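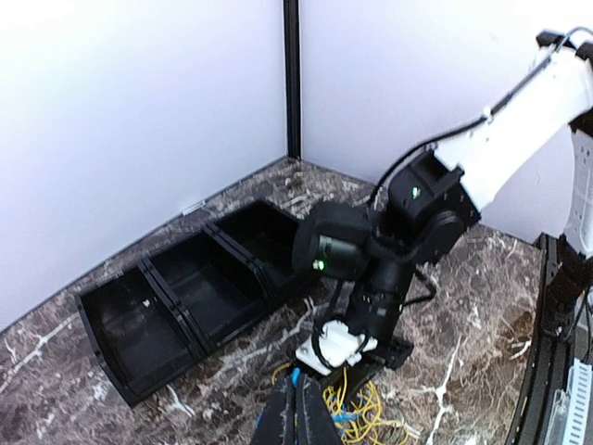
靠墙摆放的三个黑色敞口收纳盒

Tiltgate 社区旧衣修补项目 进展报告
报告人:Pongsak Thammasiri
提交给:Stollmont 基金 Nigel Garside 先生
日期:2021年11月2日

尊敬的 Garside 先生:

现在向您报告本项目从八月到现在的工作情况。中文不是我的母语,如果有的句子写得不清楚,请您来信问我,我会再说明。

一、工作坊的举办情况

这一期我们一共举办了13次修补工作坊,地点都在 Tiltgate 街的活动室。原来的计划是每次两个小时,但是前几次结束的时候,还有人的裤子只缝了一边,所以从第四次开始,我们改成两个半小时。活动室的管理方面同意了这个改变,没有另外收费。

参加的人里面,退休的居民比较多,带孩子的父母比我们预想的少。Tia Wragg 女士建议把一部分工作坊放在周末上午,我们试了两次,来的父母确实多了一些,可是有几位老学员不方便来。下一期怎么安排,我们还没有决定。

二、修补的衣物

到上个月底为止,登记本上的衣物是1,020件。其中最多的是换拉链和补裤子膝盖,其次是毛衣的破洞。有47件我们没有能力修好,主要是皮衣和羽绒服,已经退还给本人,并且写了一张说明纸条。

登记的方法有一个问题要向您说明。八月的时候,我们把一件衣服上的两处修补记成两件,后来 Narendra Garg 先生检查登记本时发现了。现在我们已经改正,上面的数字是改正以后的数字。如果您手里还有我九月初发的那张简表,请不要再使用它。

三、教学内容

Paora Grimshaw 老师负责手缝课。他先教平针和回针,再教暗缝,最后一次课教织补。学员反映织补太难,一次课学不会,老师自己也同意这个意见。他正在写一份带图的小册子,用大字印刷,名字暂时叫《Gosling 针法》。初稿已经有了,还缺织补的那一章。

缝纫机课的进度比较慢。我们有两台缝纫机,其中一台在九月坏了,送去 Farero 维修店修理,过了将近三个星期才取回来。在这段时间里,机器课只好改为手缝课,有几位学员因此没有再来。我后来给他们打了电话,有的人答应下一期再报名。

四、经费使用

线、针、拉链和布料的支出在预算之内。拉链的价格比申请时高,布料则因为有居民捐赠旧床单,花费比较少,两项可以互相抵消。维修缝纫机的费用不在原来的预算里,我们暂时从宣传费中支付。按照协议,这样的调整需要得到您的书面同意,所以我在这里正式提出申请。收据的复印件另外寄给您。

宣传方面因此只印了一批海报,没有印传单。现在大部分新学员是听邻居介绍来的。

五、下一阶段的计划

我们打算在下一阶段做以下的工作:
把织补课分成两次来上;
完成针法小册子,并且请学员试读;
给缝纫机做一次定期保养;
和附近的小学联系,商量能不能修补校服。

关于校服,Wragg 女士已经和学校通过一次电话,对方有兴趣,但是希望先看到我们的安全规定。这份规定我正在写,写完以后也会寄给您一份。

另外,协议里写的是年底提交最后的财务表。请问这张表要用旧的格式,还是用贵基金新发的格式?请您方便的时候告诉我。

感谢您和 Stollmont 基金一直以来的支持。

此致
敬礼

Pongsak Thammasiri
项目协调员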